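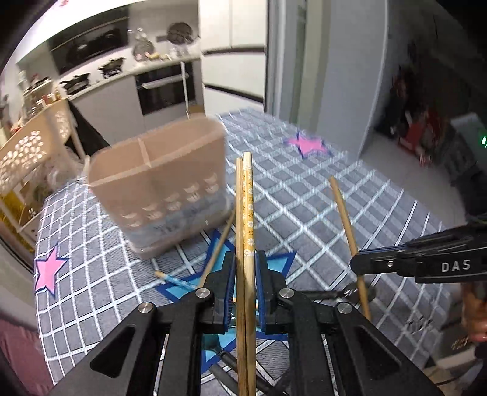 Plain bamboo and the yellow flowery one, with the pink cat holder behind.

Bemside Workshop > Notebooks > Finishes > December

Entries Index Tools Suppliers Search

December, finishes bench, started writing at 8 in the morning with the heater on

Picking up from the last entry, where I'd got as far as deciding the oil was going on too thick. It was. I've now redone the whole batch of spoon blanks with the Stumia oil put on much thinner, wiped on with an old T-shirt and wiped off again while it still looked wet, and the difference is huge. No sticky patches in the bowls, no shiny tide line where the handle starts. I wish I'd done it this way in the first place, but the tin says "apply generously" and I am an obedient person when it comes to tins.

So, where things stand. There are 13 test pieces on the go, a mix of beech, cherry and some olive offcuts from Villanueva (the end-of-bin stuff, full of cracks but lovely colour). All of them sanded to the same grit, all wetted once to raise the grain, dried and sanded again. I did skip the wetting on one bit of beech by accident and I've marked it with a pencil cross, because it'll be interesting to see how furry it goes. My money is on very furry.

The thing I'm trying to find out is dull but useful: which finish stands up to ordinary washing-up. I don't mean soaking, and I don't mean the dishwasher (if people put a cherry spoon in the dishwasher there's nothing I can do for them!). I mean hot water, a squirt of washing-up liquid, a sponge, and then left to dry however it lands. The finishes are Stumia oil, Stumia oil with the beeswax paste over the top, walnut oil, plain beeswax and nothing at all. I nearly left out the nothing-at-all pieces and I'm so glad I didn't, more on that in a minute.

Washing has been five rounds so far. I do the whole lot in one bowl, same water, and stand them up to dry between rounds. Before the first wash everything got weighed on the little kitchen scale, and I wrote the weights in the back of this book. The scale drifts a bit when the heater kicks in, so I've started weighing first thing before I switch it on, which also means weighing with cold hands. Fine.

Notes so far, in no sensible order:

Walnut oil looks best, no question. The cherry goes a deep warm colour and you want to pick it up. But it isn't curing as quickly as I'd hoped in this weather. There's one piece I can still smell from the other end of the bench, and when I press a bit of kitchen roll on it I get a faint mark. I've moved those onto the top shelf of the Birex cabinet where it's warmer. Also worth remembering that it's a nut oil and anything we sell with it on needs saying so, clearly, on the label and on the website and anywhere else we can fit it.

Plain beeswax is a disappointment. Gorgeous to handle on the first day, like a pebble, then the hot water lifts it and you get cloudy patches. By the third wash the beech pieces felt draggy. I can see it being all right for something that never gets hot, a salt pinch or a butter knife maybe, but I wouldn't put it on a stirring spoon again.

Oil and paste together is the sensible answer, I think, though I'm trying not to decide too early. Water still beads on it after the fifth round and the end grain has stayed tight.
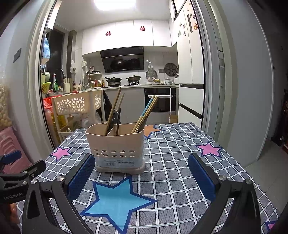 Now the unfinished pieces. I had assumed they'd be a mess and they really aren't. They went rough after the first wash, I gave them a quick rub with worn-out sandpaper, and since then they've just sat there being perfectly decent spoons. They've gone paler. One of the olive ones has opened along a crack that was already there, so I can't blame the lack of oil for that. It's made me wonder how much of what we do at the finishing end is for the shop shelf and how much is for the person stirring the soup. I'd still rather sell an oiled one, they look so much nicer under the lights, but it's worth knowing.

The drying matters more than I'd given it credit for. Lying flat on a tea towel, the undersides stay damp for ages and that's where the first grey specks turned up, on beech, of course. Standing upright with a gap between them they dry far more evenly. Handle down or handle up? I've gone for handle down so the bowls get the air, but then any water that runs off collects around the bottom of the handle, and if that end grain isn't sealed it drinks it straight up. So from now on the ends get an extra coat. I'm doing it with a cotton bud, which is fiddly and slightly silly and works well.

A word on the cabinet, for whoever uses it next. The dial says 70 and you should ignore it, it has no relationship with anything. Go by the thermometer hanging inside the door, and leave the door open a crack if there's oil in there curing, because the smell builds up. And please don't put oily rags in it. Rags go flat outside on the line, or in the water bucket with the lid on, never scrunched up in the bin. I know I bang on about it.

Money side, quickly. The paste is dear for the size of the tub but I'm using so little of each thing now that I've barely dented it. Thin coats are slower, mind, with all the waiting in between, so whatever we save on oil goes on shelf space. I need to work out how many spoons can stand in the cabinet without touching before I promise anyone a batch.

To do: carry on washing, same bowl, same liquid. Weigh everything again before the heater goes on. Check the pencil-cross beech (furry! I was right, it's like a peach). Ask Villanueva if they've any more olive with fewer splits. Cut a few thin sticks from the cherry scraps and oil them too, as I'd like to see what the oil does on something slim that bends, and they'd use up the narrow bits I keep tripping over. More cotton buds.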